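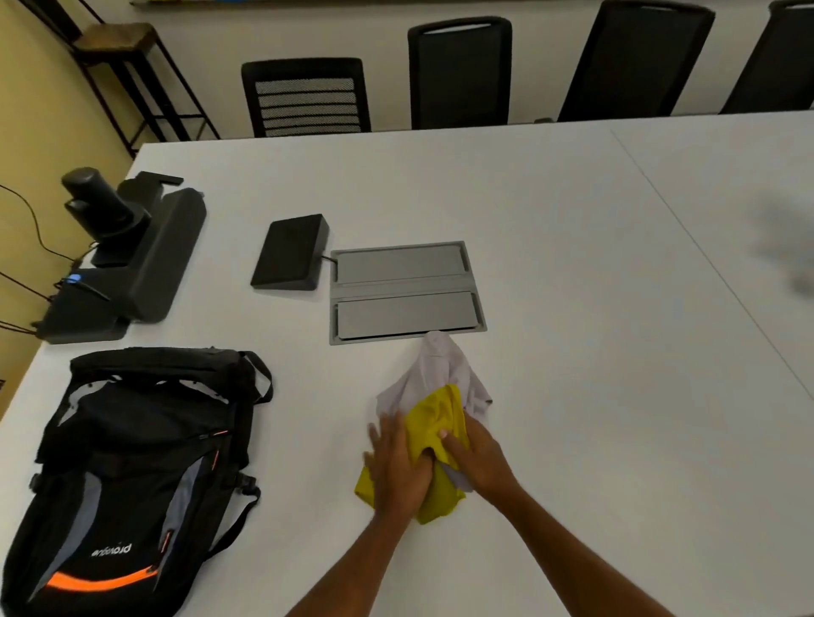
*Yellow and white fabric on the white table.*

Tyra Hovland wants to talk about table height first. She teaches hand folding at Trendell, a garment care workshop in Tarnesdale, and she says most bad folding starts at the wrong elbow angle.

"If the surface is low, you bend, and your hands come in steep," she says. "Then you press with the fingertips. A fingertip makes a dent in thin fabric. You want the whole palm flat."

Trendell handles up to 3,000 garments a month, all folded by hand. Hovland wrote the house method in February, replacing one she describes as "three pages on collars and one line on sleeves." The new version has 9 steps for a long-sleeved shirt. The first four concern getting it flat.

"One hand is the anchor and the other one works," she says. "The anchor stays flat with the fingers spread. The working hand gathers or pulls. When both hands pull, the grain shifts and the side seams end up at different lengths. You find that out at the last fold."

She has no objection to bunching a piece to move it. Her objection is to dragging it, particularly a light cloth lying under a heavier one. The two should be separated, she says, and the light one folded second, when the surface is clear enough to spread it.

Asked about surfaces, she prefers white. Shadows from creases show up well on it, though pale fabric is harder to place by its edge. Pale shirts are the ones she asks trainees to lift before they lay them down.
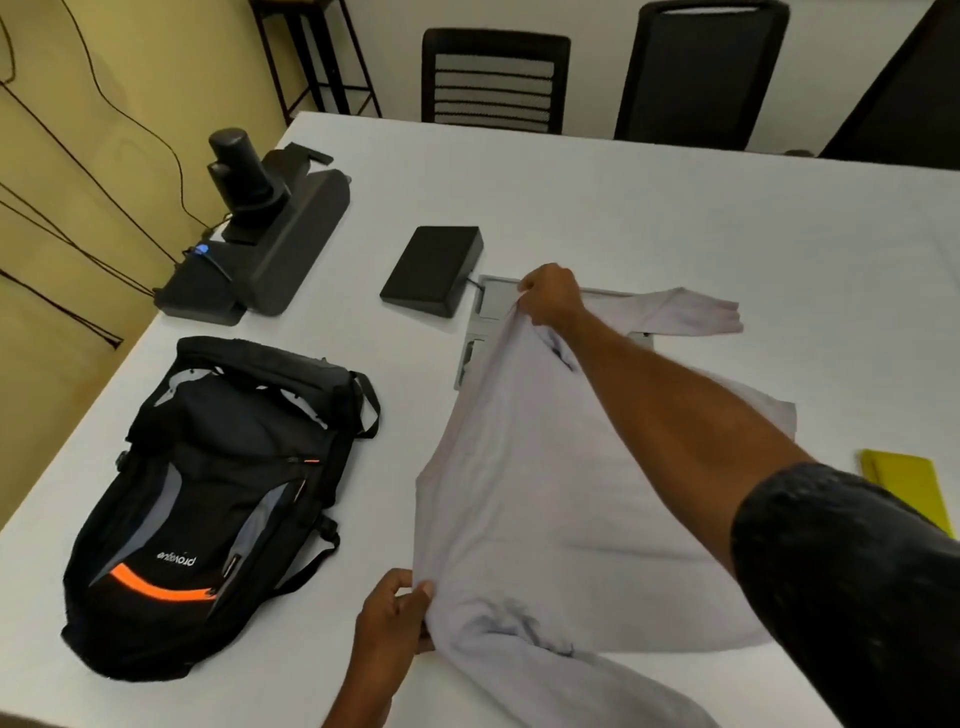 *A light lavender-gray shirt held by the collar area and the lower hem.*

"Collar end in one hand, hem in the other," Hovland says. "Raise it partway and let the middle drop. The weight of the cloth takes out the large folds. It does nothing for the small ones."

Sleeves are handled after the body. Her instruction is to lay each one straight out from the shoulder seam, check that the cuff is not twisted, then bring it back across at the width of the finished fold. The house width is 19 centimeters. It was taken from the shelf dividers, made by Kleinschmidt, and it leaves a small gap on each side of the stack.

The older method used a cardboard template. Hovland dropped it for knitwear and thin cotton but still allows it for work shirts.

"A template gives you a straight edge," she says. "It also gives you a hard crease, and on a thin shirt that crease stays."

Trainees at Trendell practice on unsorted stock from the Zokholm store, one fabric weight at a time. Hovland checks the bottom shirt in each stack, looking at the hem and the cuffs. She does not time anyone during the first 3 weeks.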